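# Instant noodle packet

An **instant noodle packet** (also pillow pack or noodle brick) is a sealed pouch holding one block of dried, precooked noodles and, in most cases, a separate sachet of powdered seasoning. It is the oldest form in which instant noodles are sold and is usually the cheapest. Other forms include the cup and the bowl, which serve as both package and dish.

## Construction

The pouch is made from a thin plastic film, printed on the outside and often laminated to keep out moisture and light. It is formed as a tube around the noodle block, closed along the back with a lengthwise seam, and crimped flat at both ends. The crimped ends are normally cut with a zigzag edge, which gives the buyer a place to start a tear.

Noodle blocks may be rectangular, square or round. Rectangular blocks fill the pouch closely and give the packet its flat, brick-like shape. Round blocks fit a small saucepan better but leave loose corners in the film. The seasoning sachet lies against one face of the block and can often be felt through the film.

## Labeling

The front of a packet generally carries the brand name near the top, the type of food below it, and the flavor lower down, often over a picture of the prepared dish. Cooking directions, ingredients and nutrition facts are printed in smaller type on the back. The date code is commonly stamped on or near an end seal, where it can be hard to read once the film is wrinkled.

Color is the main guide to flavor on a crowded shelf. There is no standard shared by all makers, and a color used for beef by one company may mean shrimp or chili with another. Households that buy several brands therefore can't sort by color alone.

## Storage in the home

Unopened packets keep at room temperature in a dry cupboard. They should be kept away from the stove and from strong-smelling goods such as soap or mothballs, as odors can pass through the film over time. Oil in fried noodles slowly turns stale, and older packets are normally placed at the front so that they are used first.

Packets are slippery and slide off one another when stacked flat. For this reason they are often moved from the store wrapping into an open bin or a clear container. Common arrangements include:

- **Filed upright.** Packets stand on their short ends, like cards in a drawer, with the top seals showing. This suits a deep, narrow bin.
- **Laid flat.** Packets are placed in layers. This suits a shallow tub, but only the top layer can be read.
- **Loose fill.** Packets are dropped in at any angle. It is the quickest method and wastes the most space.

Clear containers let the flavor be read through the side. Colored bins hide the contents but can be assigned one to a flavor or brand - a method sometimes called bin sorting. 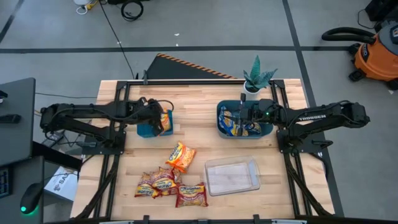
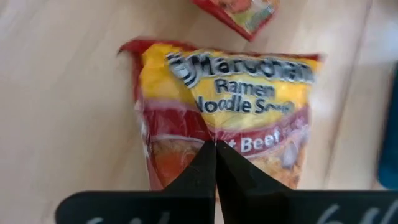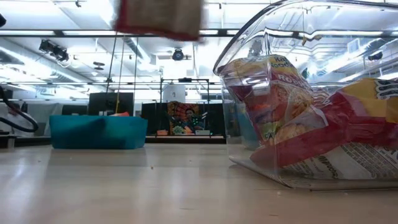 *Sorting packets at a table. First picture: noodle packets with two blue bins and a clear container. Second: a Maruchan packet, with the corner of another above it. Third: two bags in a clear container, with a teal bin on the same table.*

### Sorting

Sorting is usually done on a table or counter, where the packets can be spread out before being put away. Bins are set within reach around the pile. Packets lying face down have to be turned, as the back panel seldom shows the flavor in large type. Split or punctured packets are set aside at this stage.

A packet is best picked up by the sides of the block. Lifting it by an end seal is possible, but the film may tear if the crimp is weak, and the block tends to swing. Squeezing the middle can crack the noodles. Broken noodles are safe to eat and cook in the same time, though many people prefer them whole.

Heriberto Manríquez, in his household manual *The Kevitz Cupboard*, recommends sorting by flavor first and by date second. Faustino Arellano takes the opposite view in a pamphlet written for the Grendton food pantry, and holds that date should come first wherever stock is donated and arrives mixed. The Grendton pantry fills its bins to a limit of 100 packets, and any beyond that go to the back room until the July stock check.

## Preparation

In the usual method the block is boiled in water for 3 minutes and the seasoning is stirred in at the end. Directions differ between makers, chiefly in the amount of water and in whether the noodles are to be drained. Packets can also be cooked in a microwave oven, but the noodles must first be moved to a bowl, as the pouch itself is not meant to be heated.

Uncooked blocks are sometimes crushed and eaten dry as a snack or scattered over salads. For this use the packet is struck or pressed before it is opened, so that the crumbs stay inside.

## Bulk packaging

Packets are sold singly, in shrink-wrapped bundles and by the case. Cases are shallow cardboard trays or closed cartons in which the packets lie in layers. Repackers such as Hinojosa, a dry goods firm in Dultomley, break down full cases and make up mixed boxes with two packets of each flavor. A common complaint about mixed boxes is that the flavors are not kept together inside, and the buyer has to sort them again at home.

## Disposal

The film is rarely accepted in household recycling because it is made of bonded layers that can't easily be separated. Empty pouches and seasoning sachets normally go in the trash. Cardboard trays from full cases can be flattened and recycled.

## See also

- Cup noodles
- Dry goods storage
- Pantry
- Storage bin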